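Muvska Wrist Perception: Floor Gallery

Notes and pictures from the floor-approach work, kept by Horácio Tavares for the Flurton lab pages. Last updated in June.
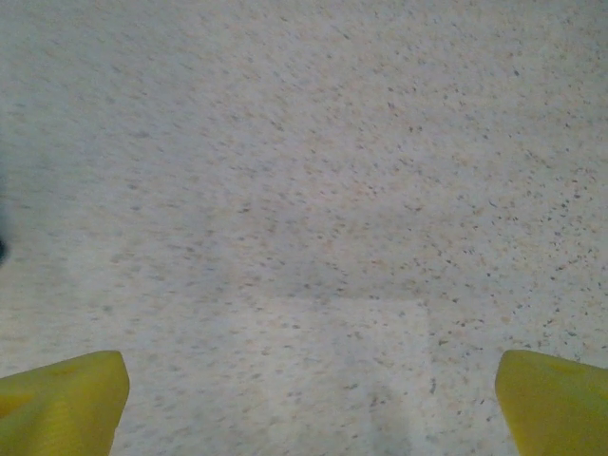

1. Wrist view over the speckled floor

Both yellow fingers are in view and open, with a wide gap between them and nothing to grasp in it. The lighter patch between the fingertips has soft edges and a fairly straight top. An edge detector tuned too low will happily fit a box to it.

What the software does with a view like this

Muvska runs three small programs on every wrist frame: a finger mask, a floor model and a proposal step. They share one clock and write to one log. The planner reads only the proposals, so a bad proposal is a bad reach.

Finger mask

The fingers sit in the lower corners of the view and their color is easy to separate from a pale floor. We threshold on hue first, then grow the region until it meets the bottom or side border. Ridges and shading on the fingers used to split the mask into pieces. Growing from the border fixed most of that. The mask is recomputed on each frame instead of being stored once, which costs little and covers changes in the opening.

Floor model

Speckled flooring is hard on feature matching. Every fleck is a corner, and most corners look like their neighbors. Our first version tracked single flecks and drifted. The current one compares patches and keeps local statistics: mean brightness, contrast, and how dense the dark flecks are. Density varies over a floor like the one in picture 1, where the dark flecks crowd together toward the right side, so the model has to allow for that before it calls anything foreign.

Blur is handled separately. Flecks in the upper half are streaked on the diagonal and softer than the ones lower down. We estimate streak length per tile and lower the weight of the tile when the streaks get long. A tile with a low weight can still veto a proposal but cannot start one.

Light and shadow

A change in brightness with the same fleck pattern running through it is treated as light. A change in brightness where the pattern stops is treated as a possible object. The rule is simple and it does most of the work. The Correia branch tried a learned classifier for the same job. It did well on bare floor and badly on glossy paper, and we went back to the rule.

Objects at the border

The small dark shape at the left edge of picture 1 is too little to name. The proposal step tags such regions "partial" and passes them on without a grasp pose. The planner may then ask for a sideways move to bring the region in. It may not close the fingers on a partial.

Test set

The floor set holds 3,877 frames, of which 1,000 are kept back for scoring. Labels are finger, floor, object, partial and unsure. Please use unsure freely when labeling. Frames labeled unsure are left out of the score but stay in the viewer.

Replay tool

Birine is our replay viewer. It steps through a log and draws the masks, tile weights and proposals over the frame. Press F for fingers, T for tiles, P for proposals. Jumping by 100 frames works with the page keys. Version 2 reads older logs but will not write them.

Still open

Tile size is set by hand for each floor. Proposals flicker when a shadow edge crosses a dense group of flecks. The partial tag has no time limit, so the planner can ask for the same sideways move more than once.

Corrections to the labels go to Horácio Tavares, with the log name and frame number.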